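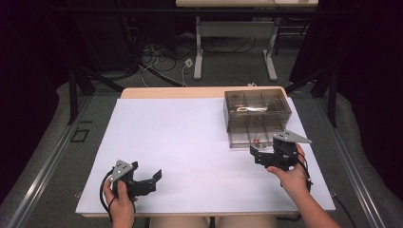
Compartment Boxes and Small Parts: Frequently Asked Questions
Gustow Shared Workrooms, Members' Information

This page answers the questions most often received by the front office regarding divided storage boxes, the sorting of small items, and the use of the worktables. Members with a question that does not appear below may write to Margareta Barbu, Workroom Services.

Borrowing

Who may borrow a compartment box?
Any current member may borrow a box for use on the premises. Boxes may be taken off the premises only by members holding an annual plan. Day visitors may use a box at the tables but must return it before leaving.

How many boxes are available?
The workrooms hold 162 compartment boxes in two sizes. Large boxes are kept on the lower shelves of the supply room and small boxes on the upper shelves.

How long may a box be kept?
The loan period is 20 days. A loan may be renewed once, in person or by telephone, provided that no other member has requested the same size.

May I reserve a particular box?
Reservations are accepted by size only.

What is the closing time for returns?
Boxes must be at the front office by 8:30 p.m. On Sunday the office closes at 4 p.m. Items left outside the door are not considered returned.

Choosing a Box

What is the difference between the Gramico and Lumenta boxes?
The Gramico box has fixed dividers. The Lumenta box has dividers that slide out, which allows two or more compartments to be joined for longer items such as pens, small brushes, or tubes. Members who are sorting beads, screws, or other very small pieces are advised to request the Gramico box, as small pieces can pass beneath a removable divider.

Are the lids see-through?
Lids on all boxes purchased after April are clear. A number of older boxes with frosted lids remain in use and will be replaced as they wear out.

Is there a weight limit?
Small boxes should not be loaded beyond 300 grams per compartment. Large boxes should be carried with both hands, one at each short side, and kept level.

Sorting and Labeling

Is there a required system for sorting?
No. Members may arrange their own materials as they wish. Materials belonging to the workrooms, however, are sorted by type first and by color second, and must be put back in that order.

How should I begin with a large mixed collection?
Empty one handful at a time onto a plain, light-colored surface. Set the largest pieces aside, then work through the remainder. Place one piece of each kind in its own compartment before filling any of them. This shows early on whether the box has enough compartments for the collection, and it is much easier to change the arrangement at that point than when the box is full.

May a compartment hold only one item?
Yes. Members occasionally ask whether this is wasteful. It is acceptable, and for fragile items it is preferred.

Where should labels be placed?
Labels should be placed on the outside of the lid, directly over the compartment concerned. Use only the removable labels supplied at the front office. Do not write on the plastic. Sheets of 200 labels are available for purchase, and single strips are free of charge.

Can I stack boxes on the table while I work?
Closed boxes may be stacked three high. An open box should not have anything placed on top of it or be used as a support for another box.

Worktables

What are the white tops for?
The white tops provide a smooth, even surface on which small pieces are easy to see. They may be wiped with a damp cloth. Cutting, gluing, and painting directly on a white top are not permitted; a Feltton mat should be requested for such work.

May I move a table?
Tables may be moved only with the agreement of staff. Please check the floor for power cords before any table is moved, and do not rest a table leg on a cord.

What should I do if small pieces fall on the carpet?
Please pick up all pieces you are able to find and inform the front office of any that are missing. A hand brush and a flat tray are kept beside the supply room door. Pins and needles must be reported at once.

Care and Return

How should a box be cleaned?
Remove all contents, including dust and loose threads. Wash the box in lukewarm water with mild dish soap and let it dry with the lid open. Boxes must not be put in a dishwasher, and solvent cleaners must not be used, as they cloud the plastic.

What happens if a box is damaged?
Ordinary wear, such as light scratches on the lid, carries no charge. A cracked lid, broken hinge, or missing divider should be reported when the box is returned. Replacement dividers are supplied at cost.

I left something in a box that I returned. Can it be recovered?
Every box is opened on return. Items found inside are placed in a marked envelope and held at the front office for one month. Members should be prepared to give the date of return and a description of the item.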